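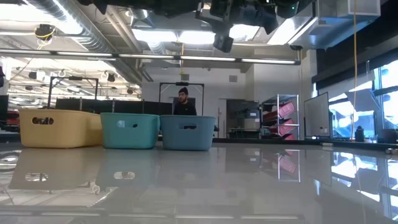 A reader wrote in after the last entry to ask why a sorting cell with a working protective stop should have needed a full shutdown at all, when the stop had done what it was designed to do. The question is a fair one and deserves a longer reply than the comment section allows.

May 18, 2024

The event took place at the Skurside workshop during an ordinary bin transfer. The arm had been programmed to approach a storage bin, close on the rim, lift it clear of the table and set it down at the next position. On the lift, the controller reported an unexpected load and entered a protective stop. The arm held its position with the bin raised. Up to that point the system had behaved correctly.

The fault lay in the recovery. Our written procedure called for the operator to confirm that the area was clear, acknowledge the alarm and then bring the arm back to its parking position at reduced speed. The alarm was acknowledged. The arm then moved at the speed stored in the job file, well above the recovery setting, and the bin left the gripper before the second stop was pressed. It landed on the floor on the far side of the table. No one was struck and no one was standing in the path of the arm. The bin was cracked along its base and has been discarded.

I have worked with equipment of this kind for 9 years, and I would class this as a serious event in spite of the small cost. A plastic bin weighs very little. The same sequence with a loaded bin, or with a person leaning in to clear the table, would have had a different result.

The cause was found in the supervisory software, which we know as Movau. It passes the speed limit to the controller at the start of each job. When the protective stop was acknowledged, the controller dropped the reduced limit and waited for a new one. Movau regarded the job as still running and did not send it. The controller then fell back on the value held in the job file. Each program did what its own documentation described, and the gap was between the two.

We repeated the fault with the gripper empty and the floor area roped off. Out of 90 trial stops, it appeared in 2. Both followed an acknowledgment made while the status message was still being written to the log. This explains why the fault had not been caught at acceptance, where the operator is careful and slow and waits for every screen to settle. During normal work, people press the button as soon as it lights.

A colleague at the Grodunville site reviewed the log files independently and came to the same conclusion. The review also pointed out something I had missed. The log had grown to over 2000 lines before it was last cleared, and the write delay became longer as the file grew. A rotation schedule had been planned in December and was never put in place. That omission was mine.

The following measures are now in force at Skurside:

The reduced speed limit is stored in the controller itself and can no longer be raised by a message from Movau.

Acknowledging an alarm no longer permits motion. A separate enabling switch must be held for the whole of the recovery move.

Any bin held at the time of a stop is supported and removed by hand, with drive power isolated, before the arm is moved.

The log is rotated at the start of each shift.

The third measure has drawn some objections. It adds time to every stop, and several operators feel that it is excessive for light plastic containers. I have kept it. The gripper pads are chosen for a straight lift, and a sideways move at the wrong speed is outside what they were tested for – the Arai fingers we use on the heavier work would probably have held, but they are not fitted to this cell.

To return to the reader's question: the protective stop worked, and the shutdown was ordered on account of what came after it. A stop leaves the machine in an unusual position, often holding something, with people walking toward it to see what has happened. Our risk assessment gave that period two lines. It has been rewritten, and the new version covers holding, removal and return as separate tasks.

The cell is running again at reduced speed. The corrected version of Movau is under test on the bench, and I have not yet agreed to its installation. One item remains open, namely the origin of the unexpected load that caused the first stop. The force record shows a brief rise at the moment of lifting, which could be consistent with two bins catching at the rim, but the record is too coarse to settle the matter. The sampling rate has been increased, and the setup sheet now specifies a wider gap between neighboring bins until we have a better answer.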